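麦克菲公司总部将迁入布鲁拉码头区,九月底启用

2019年9月

麦克菲(McPhee)今天宣布,公司总部将从使用了14年的佩基茨街旧楼搬到布鲁拉(Brula)码头区的一栋翻修仓库。新办公楼总面积4,000平方米,首批员工本月底入驻,其余部门分批跟进,全部搬迁工作预计用10周完成。

这栋仓库原属赫劳(Hullau)航运,临水而建,红砖外墙和原有的木梁都保留了下来。室内拆掉了后来加建的隔断,采光比旧楼好得多,从二楼东侧的窗口可以一直望到渡轮码头。第一次带同事去看房那天,大家在窗边站了很久,谁也不想先下楼!

“我们在旧楼里过得很开心,可是地方真的不够用了,开会要抢房间,新同事来了还得先找桌子。”公司总经理默里·奥姆斯比说,“搬到布鲁拉以后,所有团队终于能在同一个屋檐下工作,这件事我盼了好几年。”

目前公司员工分散在佩基茨街主楼和两处租用的小办公室,部门之间见一次面常常要穿过半个城区。新楼共有三层:一层是接待区、培训室和对外开放的咖啡厅,二层和三层为办公区,另设33间大小不一的会议室和电话间。楼后有带顶棚的自行车停放处,也配了淋浴间和更衣柜,骑车上班的同事已经在打听钥匙怎么领了。

交通方面,新址步行六分钟可到布鲁拉轻轨站,渡轮码头就在马路对面。公司会在搬迁期间开通往返佩基茨街与新楼的班车,早晚各两班,员工凭工作证乘坐。地下停车位数量有限,优先留给行动不便的员工和访客,具体申请办法由行政部另行通知。

负责此次搬迁的梅雷亚娜·吉尔克里斯特表示,翻修工程进展顺利,外墙修复和消防系统都已通过验收,眼下剩下的是家具安装和网络调试。“工人师傅们把老木梁一根一根打磨出来,效果比图纸上还漂亮,我每次去工地都忍不住拍一堆照片。”她说。

一层咖啡厅由本地店主泰拉·维洪吉经营,除了公司员工,也欢迎码头区的居民和上班族光顾,早上七点开门,周末照常营业。培训室在晚间向社区团体开放借用,读书会、语言班和业主会议都可以申请,不收场地费,预约表格将在入驻后放到公司网站上。

佩基茨街旧楼的租约到年底期满,届时交还业主。在此之前,旧楼前台继续接待访客、收取信件,总机号码和所有员工的电子邮箱不变。寄往旧址的邮件会转送新楼,请合作伙伴在方便的时候更新地址簿。

全部部门到位之后,公司计划举办一次开放日,邀请街坊邻居、客户和老同事前来参观,日期确定后另行公布。奥姆斯比说,他尤其希望已经退休的同事能回来坐坐,看看新地方,喝杯咖啡。

媒体查询及采访安排,请联系公司传讯部布罗迪·萨克利夫;搬迁期间的访客预约和送货事宜,请联系行政部玛拉玛·麦卡利斯特。
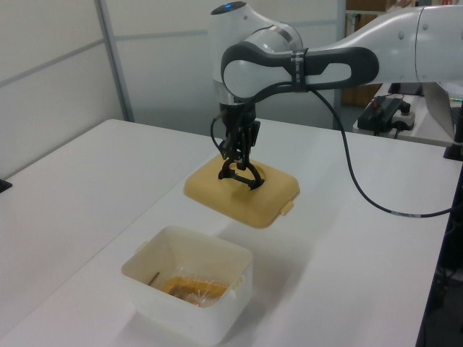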